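Thumb on our robot hand twitches at startup, and how often do you folks clean the finger joints?

Tamara Toma
asked Tue 1 December

Hi all! I look after one arm with a five-finger hand on it at our shop in Pikstead (the hand is a Breathnach, bought used, no manual to speak of). It mostly picks up odds and ends off the floor and puts them in a bin, so it spends its whole life with its fingers pointing at carpet.

For the last couple of weeks the thumb has been giving a little twitch when I power up. The other fingers open out and sit there nice and straight, then the thumb jumps a bit, settles, and everything runs fine. It did it 11 mornings in a row before I started writing it down, and now of course it skips a day here and there. No error on the pendant.

The fingers are straight and the thumb is hanging down in this one, with the opening on the side of the thumb where you can see a bit of the works. I've never had anything in there except a flashlight.

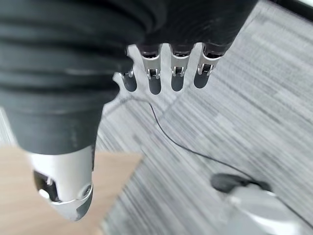 Bożena Pawlak
Before you go anywhere near the thumb drive, I'd look for carpet fluff. Any hand that works that low is going to pull fibers into its joints, and the thumb usually gets the worst of it! Power off, air off if you have it, lock it out, and then go in with a soft dry brush and a pair of plastic tweezers. Please don't use canned air, it just packs the stuff in deeper (I learned that one on a Friday night with a job due). Work each joint by hand only if your model lets you backdrive it. Mine does, but I have the older hand and I wouldn't swear to yours.

Then power up with the fingers clear of everything and run the open/close routine slowly, maybe twice. If the twitch is gone you've found it. If it's still there, re-home the thumb by itself and see whether it lands in the same spot each time. I clean mine every 2 weeks and wipe down the covering with a barely damp cloth while I'm at it, no solvents, they'll turn a soft cover sticky in no time.

Sipho Visser
its the homing sensor. had the same thing, swapped it, done

Delia Manole
I'd hold off on buying a sensor, Sipho's might well have been that but a bad one on our hand threw a fault every single time, and Tamara isn't getting any faults. I'm with Bożena on cleaning first. The other thing I'd check is the wrist plug. Ours had worked itself a hair loose from all the turning, and the thumb was the only finger that showed it. We push it home, put the clip back on, and tug the cable gently to see that it stays put.

If you do end up needing parts, Uvbridge quoted us 799 for a complete thumb, and that was without fitting, so it's worth an afternoon with a brush first. Also save your finger offsets before you re-home anything!! I didn't, and spent the rest of the day teaching ours to pick things up all over again.

Tamara Toma
Thank you both (and Sipho)! I had no idea about saving the offsets, so that's getting done before I touch the rest. Brush and tweezers tomorrow, then the wrist plug. Bożena, do you put anything on the pins after you brush them, or leave them dry?

Bożena Pawlak
Dry, unless you can get hold of the maker's grease. Oil collects fluff like crazy.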